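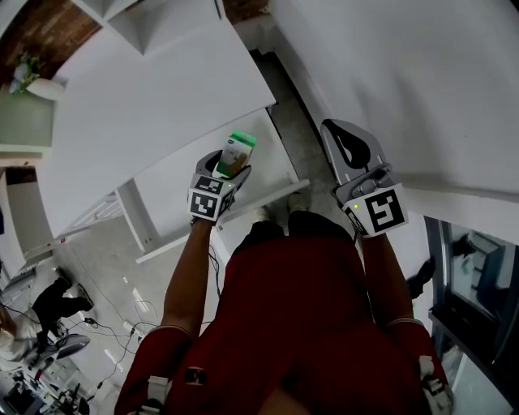
Green lid, white cabinet

How do you store spices and small jars when you don't have a real pantry?

Vira Kravchuk
111 shares

Hi everyone! I moved to a smaller apartment in Draklow in January and I'm still fighting with the kitchen. The old place had a walk-in pantry (I know, I was spoiled) and this one has two upper cabinets, one drawer that isn't full of silverware, and a skinny shelf next to the stove that the last tenant put up.

My problem is the little stuff. Spices, baking powder, sprinkles, yeast, bouillon, the sesame seeds I use once a month, all the small round containers that don't stack and roll away if you look at them wrong. I cook a lot, mostly Ukrainian food like my mom's plus whatever I've been reading about lately, and I keep coming home from Đào (the Vietnamese grocery over by the bus station, so good) with one more jar of something. Last week I bought star anise and then found a full bag of star anise behind the flour. Same thing with bay leaves, twice.

What I've tried so far:

A lazy Susan. It was great until I overloaded it, and now things fly off the back when I spin it and I have to get a chair to fish them out.

One of those stair-step risers. Mine is too deep for the cabinet, so the door won't close all the way and it's driving me nuts.

Putting everything I use most on the shelf by the stove. I love having it all right there, but the paprika has gone kind of brown and the garlic powder is one solid rock. Is that from the stove or was it just old? I can't remember when I bought either one.

I rent, so I can drill a little but not much, and I'd like to keep this cheap. Matching jars look beautiful, but I really don't want to pour everything into new containers if I don't have to. Also I'm 5'2", so anything on the top shelf may as well be in another state.

Oh, and one more thing. How do you decide what to throw out? I have a ground ginger that I think moved with me from college. It still smells like something. I just couldn't swear that the something is ginger.

Thanks in advance, I read every reply!

24 comments

Bożena Krajewska

Vira, I have lived in four tiny kitchens and raised two kids in one of them, so pull up a chair, I have opinions!

Start with the stove shelf. Heat, light and steam are what kill spices, and a shelf next to a burner gets all three. Your garlic powder turned to rock from the steam, especially if you shake it right over the pot (everybody does it, I do it too when I'm in a hurry). Get in the habit of shaking into your palm or a spoon first. Paprika fades fast in light no matter what, so that one goes behind a door or in a drawer. Keep salt and your oil bottle near the stove if you want, though even the oil would be happier a few feet away. I put my wooden spoons and the pepper mill on mine and it looks very nice.

Now the drawer. If that drawer is deep enough for a jar to lie on its side, it's your spice drawer, and whatever is living in there now needs to move out. Lay the jars down with the labels facing up and you can read the whole collection in one look. I rolled a cut-up piece of old yoga mat on the bottom of mine so they don't slide around when I close it. Ugly, free, and it's been in there for years. If the drawer is too shallow for jars, it's probably still fine for flat packets, yeast, bay leaves, vanilla sugar, that sort of thing, standing up in a shoebox lid like index cards.

If the jars have to stand up, then label the lids. I can't say this loudly enough. Masking tape and a marker, the name and the month you opened it. I tried the fancy Brillalura chalk labels my sister gave me and they smeared the first time I touched them with buttery fingers, so back to masking tape I went. A lid in a color you'll remember is worth keeping too. I have one bright yellow lid that has been "the cumin" for so long that my kids ask for the yellow one.

For the upper cabinets, try bins. Long narrow ones with a handle on the front, or just the bottom half of a cereal box until you know what size you like. Put everything for one kind of cooking together: baking in one, soup things in another, all your Đào finds in a third. Then you pull the whole bin down, cook from it on the counter, and put it back. No chair! And when a bin is full, you know to look in it before you buy another bag of star anise.

About throwing things out. Rub a pinch between your fingers and smell it. If you have to think about it, it's done. Whole spices last a good long while, a few years if they're closed up tight in the dark, and ground ones start getting tired after a year or so. Old spices usually aren't dangerous, they just don't taste like much, so nobody is going to arrest you for finishing the jar. But if you see bugs, webbing or anything fuzzy, out it goes, and check the flour while you're at it. I lost a whole cabinet to pantry moths one summer and I still get mad thinking about it.

The college ginger can retire. Buy a small jar, and write the month on it.

Let me know how the drawer measures up, I'm curious now.

jinby_kitchen

magnets. stick them on the side of the fridge, done. tins with magnets on the back are cheap and you don't have to drill anything. get the strong ones tho, my first set slid down a little every time somebody shut the door and I found the oregano on the floor

also I keep extras in the freezer. works for nuts and seeds for sure, your sesame seeds would probably like it

Vira Kravchuk

Okay, Bożena, you're my hero. The drawer is deep enough, I just went and checked with the paprika! It was full of takeout menus and dead batteries, plus a phone charger for a phone I don't own anymore, so I don't even feel bad. I don't have a yoga mat to cut up but I found some of that bumpy rug pad in the closet and it seems to grip fine.

I did the rub-and-smell thing on everything and ended up with a small grocery bag of stuff to toss. The ginger went first. I also found three open jars of coriander, two of them ground, so the shopping problem may be bigger than the storage problem (my boyfriend says this is not news).

@jinby_kitchen the side of my fridge is up against the wall, both sides, but I might try the tins on the front if I can find small ones. And the seeds are in the freezer now, good call!

Still not sure about the top shelf. I'm thinking that's where the big pot and the cake pans go, and I'll just ask somebody tall twice a year.

Bożena Krajewska

Cake pans up top is exactly what I did. Put a handled tote bag around them so you can tug it down by the strap, and keep anything glass lower than your shoulders. For the three corianders, combine the two ground ones if they both still smell good and make a big pot of lentils this week. And don't store the freezer seeds next to the onions unless you want onion-flavored everything, ask me how I know!

2597 views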